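In Praise of the Ninety-Second Wipe

5 min read

Print | E-mail this article

I love a gym wipe. I love the pop of the lid on the tub, I love the sheet that comes out with three more attached to it, and I love the little walk back to the machine with the thing balled up in my fist. If you belong to a gym, or if you have a treadmill parked in the spare room next to the ironing board, I'd like to talk you into loving it too, because I think cleaning the machine is the best part of the workout and most of us are rushing it.

I came to this as a sinner. For years my idea of wiping down was one swipe along each handrail, done while walking, the way you pat a dog you're not going to stop for. Then last November I moved over to the Welcombe, which is a small gym above a tile shop, and there's a woman on the early shift named Marlene Vasconcelos who cleans a treadmill as if her mother were coming to use it next. She does the rails. She does the console, top edge first, then the face, then the buttons. She does that plastic shelf where people put their phones and keys and (once, I saw it) half a banana. The whole business takes her a minute and a half. I timed it one Wednesday at six in the morning, from a rowing machine, and then felt I should probably explain myself, and that's how we got to be friends!

What I noticed first was how much there is on a treadmill that a hand goes to. Think about your own run. You lean on the console while you decide how long you're going to suffer. You poke at the speed. You grab the top edge when you want to look at the clock without falling off. You put a whole palm down flat when you've finished and need to hang your head for a bit. The rails get all the attention because they look like the part you hold, and plenty of people barely touch them.
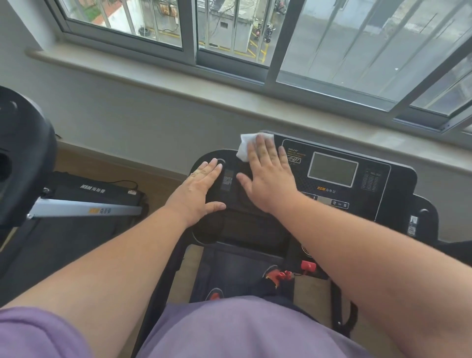
Seema Bansal thinks I've got the order wrong, and that the belt deck and the floor underneath deserve the love I give to the console. Hands get washed, she argues, but the gray fluff under a treadmill sits there until somebody moves house, and it ends up in the motor. She'd have everyone vacuum first and wipe second, and she'd take the console last of all.

I've thought about this a lot (more than I'd like to admit) and I'm giving her the fluff. She's right about the fluff. At home I now slide a flat vacuum attachment under there every other week, and the first time I did it I found a sock I had given up on two apartments ago. But I won't budge on the console. Fluff is a chore for the owner. The console is a courtesy, and courtesies belong to whoever is standing there at the time.

And there's a pleasure in it that I don't get from other cleaning. Kitchens fight back. A bathroom is never really done. A treadmill console is a dark, smooth thing the size of a tea tray, and it goes from smeary to gorgeous while your heart rate comes down. You're standing still, finally. You've got nothing to do with your hands. My breathing settles somewhere between the buttons and the far rail, and by the time I drop the wipe in the trash I feel like a person again. I used to scroll through my phone for those same ninety seconds and I can't remember one thing I read.

A few matters of technique, because I've become that person. Stop the belt. Please stop the belt! Use a wipe that's damp and not dripping, and never spray straight at the screen; spray the cloth. Crumple it up for edges and seams, since a flat sheet just skates over them, then open it out for the wide parts. Go gently around buttons unless you want to launch the hill program. If you have printed labels you care about, skip the harsh stuff, which will take the lettering off in a season or two. Mine at home has lost most of a heart-rate chart that way, and I do miss it.

The Welcombe's sign-in screen says there have been 3,423 visits since they opened the upstairs room. I looked at that number for a while on my way out last week, thinking of all those palms. Then I went back in and did the treadmill next to mine as well, the one by the window, with a fresh wipe.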